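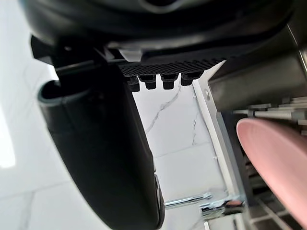 Underside of a gripper on the Akelura cell, showing the grip pad and one finger, with the dish rack to the right.

Keeping the kitchen cell in order: an interview with Reiko Noguchi

19 Mar 2024

The Akelura cell at the Premano Institute consists of a two-armed robot and a section of domestic kitchen, with a sink, a worktop and a pull-out dish drawer. It is used for studies of household handling tasks, chiefly the loading and unloading of crockery. Responsibility for its condition rests with Reiko Noguchi, senior technician in the Institute's Equipment Section, who has looked after the cell since its installation and who wrote the maintenance schedule now in force.

Ms Noguchi met the Bulletin to discuss how the cell is prepared for a session and what is done when a fault is reported.

The working day begins with the kitchen fittings. The drawer is opened to its full travel and pushed sideways by hand to check for play in the runners. "People expect me to go to the arms first," Ms Noguchi said. "The drawer is a domestic product and it was made for a person, who will adjust without thinking if it sits a few millimetres to one side. The arm will put the plate where the drawer was yesterday unless we have told it otherwise."

The position of the rack inside the drawer is then compared with a card gauge cut in the Institute's own workshop. If the rack has moved, it is reseated and the taught positions are run at reduced speed before any crockery is handled. Where the gauge still does not fit, the positions are taught again. A full re-teach takes up to 20 minutes and is entered in Flarkine, the Section's equipment log, under the name of the person who carried it out.

Asked which part of the machine requires the most attention, Ms Noguchi named the grippers. The contact surfaces are wiped before each session with a lint-free cloth and a little isopropyl alcohol, and are left to dry in the open position. Detergent is not permitted on them. "We had a period in which plates were slipping in the second half of the morning and we suspected the force settings," she recalled. "A colleague had been kind enough to clean the grippers with washing-up liquid. It left a film. We spent two days on the settings before anyone asked him what he had used."

Fingers are inspected by touch as well as by eye, the technician running a gloved thumb along each contact edge to find nicks. A damaged finger is replaced and sent to Kikuchi, the contractor that holds the spares agreement for the cell. Fingers are otherwise changed at 3,000 grasps. Ms Noguchi described this as a cautious interval, chosen before the Institute had any records of its own, and said that she intended to review it in December.

After a finger has been changed, the gripper is opened and closed several times without load and its zero position is recorded. The wrist camera is then checked against a printed target fixed at a known distance. The two procedures are kept together on one sheet. In the first months they were on separate sheets, and the camera check was sometimes left to the next person on duty.

The placing of a plate in the rack is the test by which the cell is released for use. One arm takes the plate, brings it over the open drawer with its face close to upright and lowers it towards the tines, while the technician stands to the side with the stop control in hand. Ms Noguchi prefers a coloured plate for this purpose. "The worktop is white and the wall is white. With a pink plate I can see the rim from where I stand, and I can see whether it is leaning before it reaches the wire."
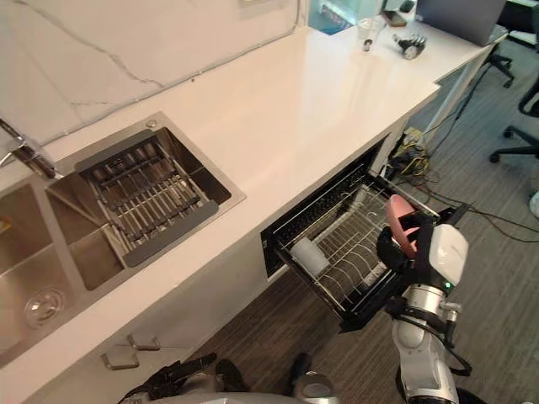
She asks new staff to watch the lower rim throughout and to disregard the arm. A plate that touches the wire early will begin to turn in the grip, and the turn is visible at the rim before the force reading shows anything unusual. The technician is expected to stop the motion at that point and to support the plate by hand once the arm is at rest. The idle arm is parked low and close to the body during the test, with its gripper clear of the drawer front.

A single placement is not accepted as proof. The schedule calls for 11 consecutive placements without intervention following any change to a finger, a camera or the drawer. Ms Noguchi acknowledged that the number had been questioned. "A loose fastening will often hold for the first few. I have seen it go on the eighth. I would sooner defend a number that seems too high."

Cabling was the subject of the longest part of the conversation. The cables that run along the arms are held with straps, and these must allow the wrist to turn through its whole range without pulling. A strap fastened while the arm is folded will commonly prove too tight when the arm reaches forward. The schedule therefore requires straps to be fastened with the arm extended, after which the wrist is rotated slowly in both directions by hand.

The most serious interruption of the past year was traced to this cause. The log entry, number 709, records that the left wrist camera lost its connection during reaching movements and recovered each time the arm returned. The camera was exchanged first, and then the connector, with no improvement. The fault was found in a length of cable close to the elbow, where a strap had been drawn over it and had worn the outer covering. "The entry is rather long," Ms Noguchi said. "I asked for the wrong steps to be left in. The next person will have the same ideas in the same order, and can at least save the price of a camera."

Cables on the floor are a separate matter and, in her view, one not yet dealt with satisfactorily. Equipment at the cell is changed between projects, and each group brings leads of its own. Ms Noguchi has requested a covered channel for the supply and network cables. Until it is fitted, groups are asked to label both ends of every lead and to keep them away from the path used by the technician during testing.

At the close of a session the arms are returned to their rest positions and the drawer is emptied and shut. Crockery is examined for chips, as a chipped rim will mark the contact surface of a finger. Any piece found to be damaged is withdrawn. Water is not run at the sink while the arms are powered, and the worktop is dried before the covers are put on.

The Equipment Section will take on two further technicians this year, both of whom will be trained at the Akelura cell before working elsewhere. Ms Noguchi was asked what she looks for in a trainee. She replied that she would like them to have repaired something at home and to be willing to write down what they did to it. "The writing down is harder to teach," she added.

Copies of the current schedule may be obtained from the Equipment Section. Groups wishing to book the cell are reminded that the release test must be completed and signed before crockery of their own is used.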